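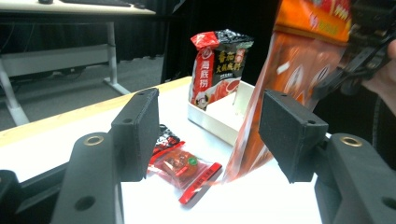 Section 6: Setting Up the Shelf Timer and Grow Light

Read this section before you plug in the Braltus tabletop grow light for the first time. You will need the light hood, the two uprights, the base tray, the timer, and the power adapter. The only tool required is the small hex key packed with the uprights.

6.1 Choosing a place

1. Pick a level surface that can hold the full weight of the tray when it is watered. A kitchen counter, desk, or sturdy shelf is fine.
2. Leave a gap of at least 7 inches above the hood. The top of the hood gets warm in normal use.
3. Keep the tray away from radiators, stove tops, and open windows in winter.
4. Check that the adapter cord reaches the outlet without being stretched. Do not run it under a rug.

Note: Direct sun will not harm the light, but seedlings that get afternoon sun as well as a full light cycle may dry out between waterings.

6.2 Assembling the stand

1. Set the base tray on the surface with the drain plug facing you.
2. Push one upright into each socket at the ends of the tray until it clicks.
3. Tighten the set screw at the foot of each upright with the hex key. Stop when you feel firm resistance.
4. Slide the hood down over both uprights and lock it at the lowest mark.
5. Rock the stand gently. If it moves, take the uprights out, turn them around, and try again.

CAUTION: Do not lift the unit by the hood. Carry it by the tray, and drain the tray first.

6.3 Connecting the timer

1. Plug the hood cord into the socket on the side of the timer.
2. Plug the adapter into the timer, then into the wall.
3. The display shows 12:00 and blinks. Hold SET until the hour stops blinking, then use the arrows to enter the time of day.
4. Press SET again to save.

If the display stays blank, unplug the adapter, wait a minute, and plug it back in. The Rosden timer sold with older hoods has no backup battery and has to be set again after every power cut. The Urnitz timer keeps the time for 2 days.

6.4 Setting the light cycle

1. Press MODE until the word ON appears.
2. Enter the time you want the light to come on. Most people use 6:00 in the morning.
3. Press MODE again until OFF appears and enter the second time.
4. Press MODE once more to return to the clock.

Lettuce, basil, and most seedlings do well with a long day — 14 hours is a good start. Onions and chives can have less. Whatever you choose, give the plants a dark period every night.

Note: The OVERRIDE button turns the light on or off until the next scheduled change. It does not erase the cycle.

6.5 Raising the hood

Start with the hood at the lowest mark and move it up one mark when the tallest leaves are two inches below it. Unlock both sides before you lift. If only one side is unlocked the hood will tilt and can jam on the upright. Should this happen, lower the free side until the hood is level, lock it, and start over.

Pale, stretched stems mean the hood is too high. Curled or bleached leaf tips mean it is too low.

6.6 Error codes

E2: The hood cord is loose. Unplug the adapter and reseat the cord.
E6: The hood is too hot. Let it cool for an hour and check the gap above it.
E7: The timer has lost its settings. Repeat 6.3 and 6.4.

If a code comes back after these steps, stop using the light and write to the service desk. Have the part number ready. For the standard hood it is 799, printed inside the tray lip.

Search this manual Enter keyword Go

Saragih Home Garden Supply | Contact service desk | Copyright, all rights reserved | Back to top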